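Grundbuchauszüge in Sivport erfassen: Stapel anlegen und prüfen

Vorbereitung
Legen Sie pro Stapel höchstens 200 Seiten an. Größere Lieferungen teilen Sie nach Gemarkung auf, nie mitten in einem Grundbuchblatt. Der Stapelname besteht aus Kundenkürzel, Gemarkung und laufender Nummer, zum Beispiel FLEMUM-Minja-105.

Schritt 1: Seiten einlesen
Öffnen Sie in Sivport den Reiter "Eingang" und wählen Sie das Profil "Grundbuch grau". Leere Rückseiten werden automatisch verworfen. Handschriftliche Vermerke in Abteilung II sind oft blass, dort den Kontrast auf 180 setzen und die Seite neu einlesen.

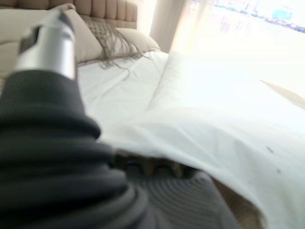
Schritt 2: Felder erfassen
Erfasst werden Blattnummer, Flurstück, Eigentümer und alle Lasten aus Abteilung III. Beträge ohne Tausenderpunkt eingeben, alte DM-Beträge nicht umrechnen. Gelöschte (gerötete) Einträge erhalten im Feld Status ein "L". Unleserliche Stellen mit zwei Fragezeichen kennzeichnen.

Schritt 3: Zweiterfassung
Eine zweite Person gibt Blattnummer und Beträge noch einmal ein, ohne die erste Eingabe zu sehen. Abweichungen erscheinen rot in der Liste. Für einen vollen Stapel dauert das roughly gerechnet einen Vormittag.

Schritt 4: Export
Über "Ausgabe > Tevel" die Datei erzeugen und im Kundenordner ablegen. Rückfragen zum Format an Sólveig Laxdal.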